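The snack box should have a lid

I want to defend a small thing, and I know that some readers will find it too small. In my opinion the snacks in a shared room should be kept in a box that closes. A bowl is nicer to look at, and an open basket is friendlier. I have lived with all of them, at home and at work, and I came slowly to the side of the box.

When I moved to Farham I rented a room in a house with four other people. In the kitchen there was a large glass bowl, and everybody put into it what they had bought too much of: wafers, crackers, tea bags, the little sugar packets from cafés. I thought this was a beautiful custom. In my country we do not leave food out for others in this way, except for guests, and I wrote to my mother about it. After one month I understood the bowl better. The good things disappeared from the top during the first evening. At the bottom there stayed a layer of tea bags and sugar which had been there longer than any of us. To throw it away felt rude, as it belonged to all.

The bowl has another weakness, which is that it speaks all the time. You walk past with a cup in your hand, you were not hungry, and now you are eating a wafer. I am not a strict person about food. But I like to decide that I am going to eat, and a bowl decides before me. With a drawer I must put down my cup and pull. It takes two seconds. In these two seconds I often remember that I had lunch.

My friend Sólveig Lauritsen does not agree with me, and she has told me so many times. She says that a closed box is a cold thing, that a visitor will never open it without being asked, and that hospitality must be visible from the door. About the visitor she is right. I have seen guests sit one whole afternoon beside a box of biscuits and go home hungry. My answer is that the host should then open it. To pull out the drawer for somebody and say "please, take" is warmer to me than a bowl which stands there for everyone and for no one in particular.

I should say what kind of box I mean, because the word is wide. I do not mean the deep tin with the round lid, where you must take out the whole upper half to learn what is under it. I mean a shallow box with a drawer in the front and a flat top. Packets can stand upright in it, side by side, like books, and the crumpled ones can go behind. You pull the front toward you and you see what there is. It should be light enough to carry to the table and back again.

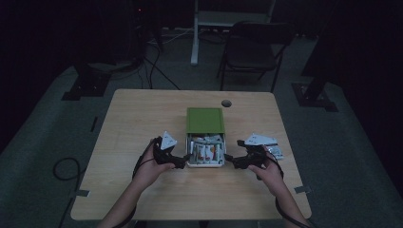 Page last changed: 1/14/21

The green lid is a matter of taste, and I would also accept another color. What I care about is the row at the front. Three packets in white and red, standing up, and a hand can take one without disturbing its neighbors. The wrappers behind are less orderly, and I do not mind this. A drawer permits some disorder at the back, in the same way as a good cupboard does.

There is of course the packet that lies on the table beside the box. Every box has such a packet near it sooner or later. I used to be annoyed by this and put it back each time. Now I think the table may have its one packet, if the drawer can still be closed.

Some people will say that the true solution is to buy less. I respect this, but I have noticed that they usually say it while eating mine. Others tell me that a box hides old food just as the bottom of the bowl did. This is a better objection. A closed drawer can be forgotten, especially if it stands on a high shelf. For this reason I keep mine on the table where I work, and once in November and once in spring I turn it out completely. Anything that I cannot date, I throw away, also if it was a present.

Sólveig still has her bowl, a blue one. When I visit her I eat from it, more than I want, and she looks at me and does not say anything. At my place she has learned to open the drawer by herself.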